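Simulated bedroom is the test course for Grurkilow robotics club

The robotics club at Grurkilow High School is spending this spring on a robot that exists only on a screen. Club members are writing instructions for a two-armed machine and running them in a simulated bedroom, with a bed, a dresser, a television and toys to pick up.

The project is called Stirker. It began in January, when the club decided to sit out the regional floor competition and enter the Nakpan Challenge, a software contest for high school teams. Teams never ship a robot. They send in their code, and the organizers run it in rooms the students have not worked with before.

Club president Declan Lockyer, a senior, said the change took some getting used to.

"Most of us joined to build things with motors," Lockyer said. "The first month was a lot of reading. But we can try something, see what's wrong with it and try again before the bell rings."

The club meets Monday afternoons in the computer lab and usually stays until 5:30. Members work in pairs. One writes the movement steps, and the other watches the views from the robot and keeps the log.

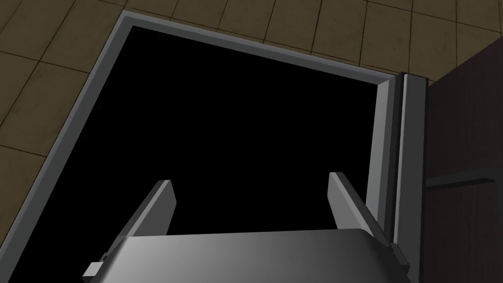
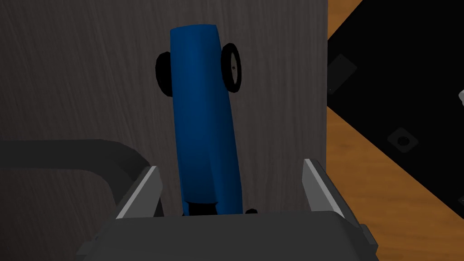
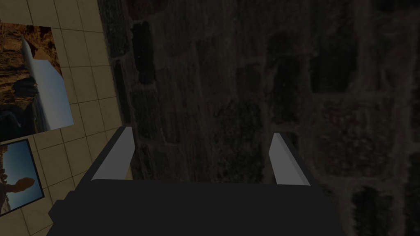
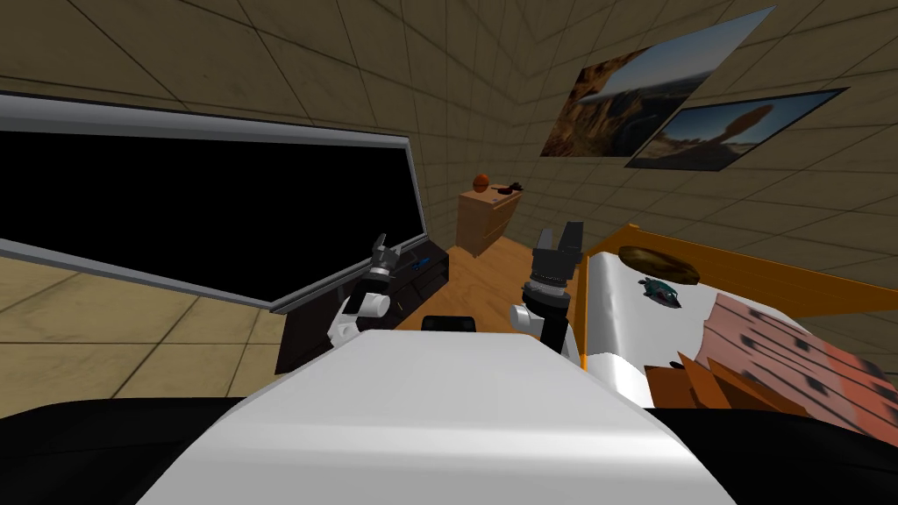
Views from Stirker in the simulated room, including one with a blue toy car in the gripper.

The contest is scored out of 100 points. Tidying tasks make up the largest part, and the rest depends on how smoothly the arms move and whether the robot bumps into furniture. A team needs 72 points to reach the final round in May. The club's best practice score so far is 58.

Lockyer said most of the lost points come from the approach, the short stretch when an arm moves in and the fingers line up with an object. An arm that comes in at a bad angle has to back off and start over, and each new start costs time.

Small objects are harder than the club expected. Large furniture gives the program plenty of surface to measure against. A toy may cover only a small part of the view, and the fingers can hide it as they get close. Two sophomores have been rewriting that section of the code since winter break, and their version is due to replace the old one next week.

The students also had to learn how to share the work. Early on, two pairs changed the same file on the same afternoon, and it took most of the next meeting to sort out which lines to keep. Changes now go through one person, a job that rotates every two weeks.

Costs have been low compared with past seasons. The club paid a $50 entry fee and uses computers the school already owned. The simulator runs on a program called Lirnix, which the contest supplies to registered teams.

Practice runs continue through the end of next month, when the code must be turned in. Students who want to join can come to any Monday meeting. No programming experience is needed, and new members start by keeping the log.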